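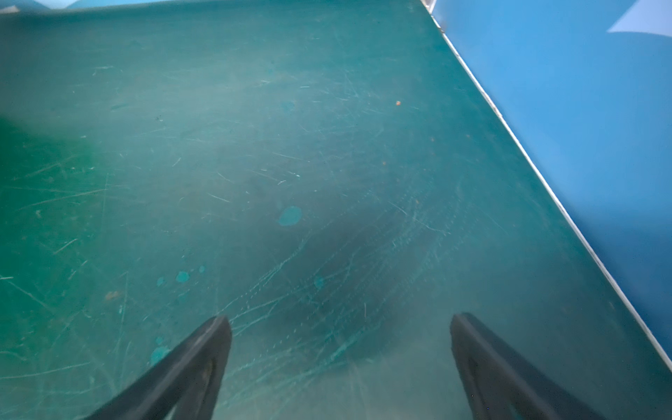

## 4.2 What the wrist camera learns from

We began collecting at Kendside with the same belief most groups seem to hold, that a few hundred careful demonstrations on one table would be enough to teach a pick-and-place skill, and that variety could be added later. We no longer think the evidence supports this. The section sets out how the examples were gathered, where we doubt them, and what we did to check.

All demonstrations were given by hand control. The operator held a leader arm and the follower copied it, with the wrist camera and joint readings saved together. Between September and the end of the collection period we recorded 231 demonstrations of the block task. Shih-chieh Fu gave most of them. Kavinda Bepari gave the rest and also trimmed the recordings, which means that the person deciding where an episode began was sometimes the same person who had driven it. We did not see a practical way around this with a team our size, but it should be kept in mind when reading Section 5.

An episode was kept if the block ended inside the target region and the operator did not report a control fault. Earlier work using the Yau protocol keeps only episodes that finish within a time limit. We dropped that rule. A time limit rewards operators who already know where the block will be, and in our pilot it removed exactly those episodes in which the operator had paused, backed off and tried again. Those are the episodes a learner most needs, at least according to the usual argument. Whether our learner made any use of them is less clear, and we return to the point below.

### Start poses and the empty approach

Every episode starts with the fingers open and nothing between them. The operator then moves to the block and closes. In the early part of the approach the block is often outside the wrist view, and the only things the camera has to work with are the fingers and the table. Figure 4 is typical of this stage. The two dark fingers are spread wide at the bottom, and most of what remains is green surface, with a thin pale edge and a blue surface beyond it at the upper right.

It would be easy to treat such frames as blank. Many papers do, and some filter them out as "uninformative" before training. Looking closely at Figure 4 makes that hard to defend. The green surface is covered in fine scratches, thickest low down between the fingertips and just above them. A broad dark smudge sits over the middle. There are several turquoise blotches, the largest near the centre, and a single orange speck stands out on the right, not far from the pale edge. A person would pay little attention to any of this. A network trained to predict the next motion from the wrist view has every reason to, given that the marks stay put while the camera moves over them.

Put plainly, the table is a map. A policy that has learned "when the large blotch is here, move there" will do well on our training table and will look, to anyone watching, as though it is searching for the block. Our own first demonstration videos looked very convincing. We showed them at two internal meetings before anyone asked what would happen on a clean surface.

### A check with a covered table

To test this we ran the trained policy in two conditions. In the first, the table was left as it was during collection. In the second, we laid a plain green sheet over it, chosen to match the general colour, and left the lighting, block and start poses alone. Each condition had 20 trials, with the block positions drawn once and reused for both.

With the table uncovered, the policy failed in three trials. With the sheet in place, it succeeded in only 9. Most of the failures came during the approach, before the fingers had closed on anything. The arm would head off in a sensible-looking direction and then drift, or stop short and hover. When the block happened to start inside the wrist view, the policy usually managed. We read this as support for the view that the grasp itself was learned from the block and that the search was learned largely from the table.

We would not push this reading too far. The sheet changed more than the marks. It was less reflective than the worn surface, it hid the uneven brightness that the bare table shows under our lights, and it lay a little proud of the table at its corners. Any of these could account for part of the drop. A fairer test would use a sheet printed with marks in other places, and we have not done that. The number of trials is also small, and a few lucky block positions would shift the result by more than we would like. What can be said is that the uncovered score alone gives a poor picture of what the policy knows, and that the uncovered score is the one we would have reported had we stopped there.

### Does more data help?

The common reply is that the problem goes away with more demonstrations. We doubt it, for this kind of data. Adding episodes on the same table adds more views of the same marks. If anything it lets the network fit them better. We trained a second policy on a subset, leaving out 40 demonstrations picked at random, and saw no change in the covered condition that we could tell apart from noise. The same result might be had for many other reasons, including that both sets were simply too small, so it counts as weak evidence.

Adding tables is a different matter. The Fatilard collection, which we used only for comparison, was gathered on surfaces that were swapped on a fixed schedule. Its authors give variety of background as a minor detail of the setup. We suspect it did more work than the change to the network that their paper is about. We could not confirm this, as the surface used in each episode was not recorded, and the files do not allow it to be recovered with any confidence from the wrist view.

This is a complaint we have about our own records too. At Kendside we logged the operator, the block position and the outcome. We did not log the state of the table. New marks will have been added as collection went on, and we cannot say which episodes came before or after a given scratch without going through the recordings by eye. Where the cause of a mark matters, we have nothing to offer. The dark smudge in Figure 4 might be dirt, wear or a fault of the lighting, and one still view does not settle it.

### Filtering and its side effects

We also looked at what happens when the empty approach frames are dropped, as the Birklow recipe advises. The policy trained this way did slightly better under the sheet and clearly worse on the bare table. This is what one would expect if the dropped frames were teaching it to steer by the marks. It is a poor fix all the same. The robot still has to get to the block somehow, and a policy that has never seen the start of an approach tends to do little until it is nudged. In several trials it sat at the start pose until the trial timed out. Counting those as "robust" behaviour would be generous.

For the results in Section 5 we therefore kept the approach frames and report both conditions side by side, with the covered score given first. We ask readers to give the uncovered score little weight. We also decided against picture-level changes such as random colour shifts as our main remedy. They alter the shade of the surface and leave the layout of the marks as it was, and it is the layout that we think the policy was following. Random crops may do more, although they bring trouble of their own when the fingers, which the policy needs to see, sit so close to the lower border.

The remaining question is how the operators themselves found their way. Both had a direct view of the table during collection, so they knew where the block was well before the wrist camera did. The recorded motion in the early frames reflects knowledge that the recorded view does not contain. A learner asked to copy that motion from that view must either guess or find some stand-in for what the operator could see. We return to this mismatch in Section 4.3, where Fu repeated part of the collection using the wrist feed alone.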